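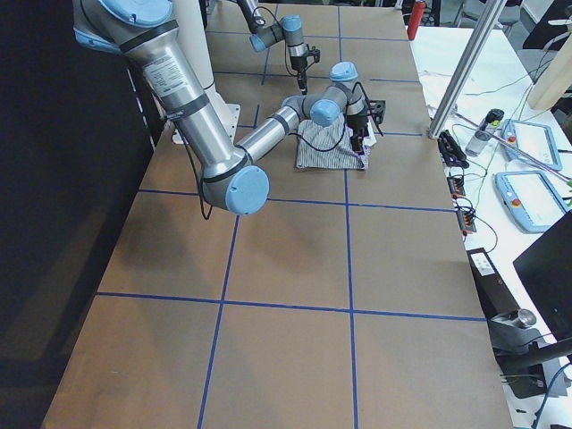 A second-year student asked at the first project meeting why the class should spend a whole term on folding a towel when the arms could be stacking blocks by the end of the week. Several others in the room agreed, and the same point came up again in the written feedback. The short reply given at the time was that blocks keep their shape and cloth does not. The longer reply is the subject of this section.

4. The cloth task

4.1 Setting and students

The Ustora project ran as an optional module at the Sosov technical college over one spring term. It was taken by 28 students in their second and third years. Most had written short programs before, but few had worked with an industrial arm, and none had worked with two arms on one table. Teaching took place in the Ríos workshop, which the module shared with the machining courses, so setting up and clearing away came out of the lesson time.

Students worked in groups and kept a common logbook. Each entry gave the program version, the starting position of the cloth, the intended fold and the result. We asked for the result to be written in plain words before any mark was given, as the earlier logbooks had contained long columns of passes and fails with nothing to say what had gone wrong.

Figure 3. The shared table during the cloth task. The gripper of the first arm is at the right corner of the folded cloth. The second arm reaches in from the far side with its gripper empty. Blue tape divides the cardboard surface into cells.

4.2 The table

The tabletop is covered with brown cardboard. We chose it for its cost and because it can be replaced when a gripper comes down too low, a mistake every group made at least once. The blue tape on top of it marks out the cells (Figure 3). Students used the cells to describe where a cloth should start and where it should finish, and every program took a start cell and an end cell as its inputs.

The tape was laid by hand by the students and it is not perfectly straight. We left it that way. The grid was for people to talk about the table, and no program read its position from the tape. Joint positions were taught with the pendants, which are kept on the side bench next to the table, and then copied into Bidirora, the scheduling program written for the module. Bidirora holds a list of moves for each arm and stops one arm while the other is inside a cell marked as shared. It does nothing cleverer than that. A group that marked too few cells as shared could still bring the arms too close together, and the rule was that one student kept a hand by the emergency stop whenever both arms were switched on.

4.3 The task

The task had three stages. In the first, one arm had to take hold of a corner of a flat cloth and let go of it again without moving the rest. In the second, the same arm had to carry the corner across to make a single fold. In the third, both arms had to take part, either by holding a corner each or by one arm pressing the cloth down while the other moved it. Groups were free to choose between these two methods.

Cloths were ordinary household ones bought in a single pack. Striped cloths were preferred for the marked attempts, as a stripe that runs out of line is easy to see from across the room and saves a good deal of argument about whether a fold is square.

4.4 What the students found

The first stage took far longer than planned. A gripper that closes above the cloth picks up nothing, and one that closes slightly below the right height pushes the fingers into the cardboard. Between the two there is a narrow band that works, and it moves when the cloth is folded double. Groups that had taught one good height for a single layer found that it failed on the second fold, and some spent a lesson looking for a fault in the program before they measured the cloth.

By the end of term the logbook held 29 complete attempts at the third stage. We do not report a success rate from these. The groups did not start from the same fold, and two of them changed their definition of a finished fold part way through. The written remarks are more useful. The most common complaint was of the cloth creasing near the held corner and then pulling the far edge out of place. The next was of one arm waiting for a cell that the other had already left, which was traced to a late release message in Bidirora and mended before the last lessons.

Most groups settled on pressing with one arm and moving with the other. Those that tried holding a corner each had trouble keeping the cloth level, and only went back to it when they had time to spare.

4.5 Changes for the next course

The cloth task will stay. The first stage will be given more lessons and will be marked on its own, so that a group that falls behind there can still gain credit. Students will measure the cloth in single and double layers before they teach any positions. We also intend to move the cables on the side bench further from the pendants, following requests in the feedback. The question of blocks was raised again at the close of term, and a short block exercise will be added as a warm-up for the first meeting.

Search this site Enter keywords Go

Last updated: April 2020

Contact the Ustora project | Copyright Sosov | Back to top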